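Magazine > Travel > Overland

Filed under: Long Routes, Vehicle Prep

Water, fuel and gravel on the Nermont crossing

The track from Clusten to Bakilana crosses 2 passes and a dry lake bed, with no fuel between the towns. The higher pass tops out at 3589 meters. A naturally aspirated diesel will lose power well before that, and black smoke on the upper bends is normal. We drove it in a long-wheelbase wagon with steel springs, a second tank and all-terrain tires one size over standard.

Tire pressure matters more than engine output. The Nermont side is washboard over hard clay, and at road pressure the dampers overheat within an hour. Dropping the pressure by a quarter brought the cabin noise down and kept the roof rack bolts tight. Carry a compressor with a duty cycle long enough to fill four tires without a rest.

Water is the other load to plan. We allowed 7 liters per person per day, drinking and washing combined, and split it between two tanks so that one cracked fitting could not empty the supply. The tanks sit ahead of the rear axle. Fruit and vegetables from the Clusten market get washed in a basin with a shallow layer of water.

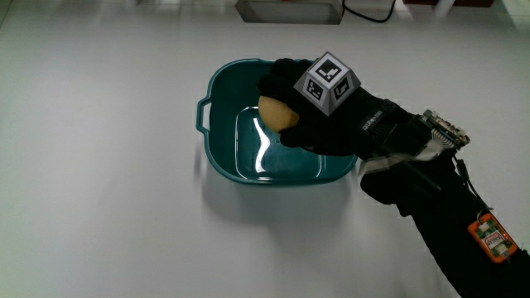

The lake bed

The surface is firm from late summer until the first rains, usually in December. Outside that window the crust hides soft mud, and recovery means a long wait. Stay on the existing wheel marks, which bear east of the salt works and rejoin the graded road at Soneo. Vehicles should run well apart - dust hangs for minutes in still air.

Fuel use on this section was 4 liters per hundred kilometers above our highway figure, most of it spent in second gear on the climb out. The low-range box was needed only once, on a washed-out ramp below the pass.

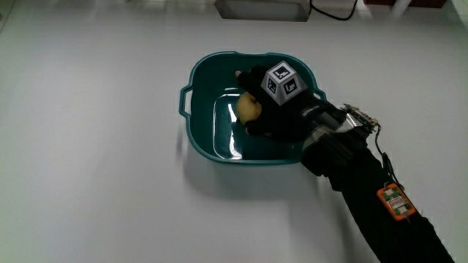 Pale yellow fruit held over the water in a teal basin.

Soneo has a pump, a tire shop and a walled yard for overnight parking. The pump takes cash only. From there the road to Bakilana is paved except for the bridge approaches, and pressures can go back up before leaving town.

Related stories
Choosing a second fuel tank
Dampers for washboard roads
Roof racks: bolts, loads and noise
Clusten to the coast by the old mine road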